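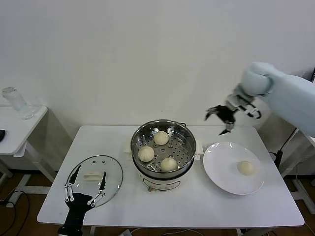
Grenik wants investors to believe its kitchen appliance business is worth 92 dollars a share. I have read the June 2022 investor letter twice and still can't find the part that gets you there.

Sales rose, yes. But nearly 5 points of that growth came from Lurix, the small brand it bought last September, and the letter skips over what the old lines did without it. Inventory climbed faster than sales. Management calls this "positioning." I'd call it boxes in a warehouse.

Nkrumah Abugri, who covers the stock at Belay, cut his rating to hold and got scolded for it on the earnings call. His question was a fair one - who pays full price once Femier starts discounting?

The chief executive talked for six minutes and never got to it. Two directors have sold shares since.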